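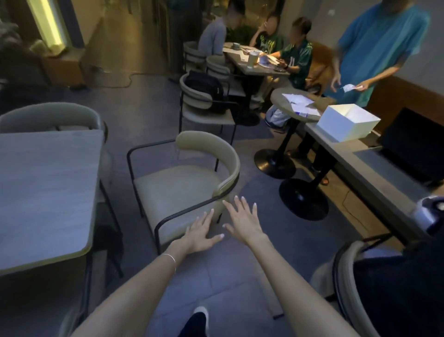
Chores and Machines, Week 2: Tidying a Room
Grażyna Zalewska
Sunday, August 12, 2018

Last week we read the claims. This week we take one dull job, putting the chairs back after people have used a room, and ask what a machine would need in order to do it.

A person takes hold of a chair with two hands and shifts it. Most of us couldn't say afterward where we put our fingers. A machine has to be told, or has to work out, where the chair can be held, how hard to push, and when a leg has caught on something. A curved back gives a gripper fewer easy places than a square one. Cables on the floor make it worse. A backpack left on a seat raises a different question: is this chair to be moved at all?

The Proka trial is often quoted here. It reports 200 chairs returned to their tables. Read the setup before you repeat the number. The chairs were all one model, the floor was bare, and no people were in the room. Nelu Hodoroagă's notes on the trial, in your reader, add that an operator reset the machine whenever it lost its position. The resets aren't in the headline figure. I would like to see them.

Vestico makes a better case on the shop floor, where parts arrive in the same spot facing the same way. I accept that result. I don't accept the step from there to a room with people sitting in it, papers on the tables and bags wherever they were dropped.

Terms to know: grasp point, clutter, reset, unattended run.

For next time, read Malinowski, chapter 2, and the Lurneria brochure. Mark every sentence in the brochure that says "can" and write beside it who was standing nearby, if the text tells you. Then pick a chore you did this week and list each point at which you changed your mind partway through. One page is enough.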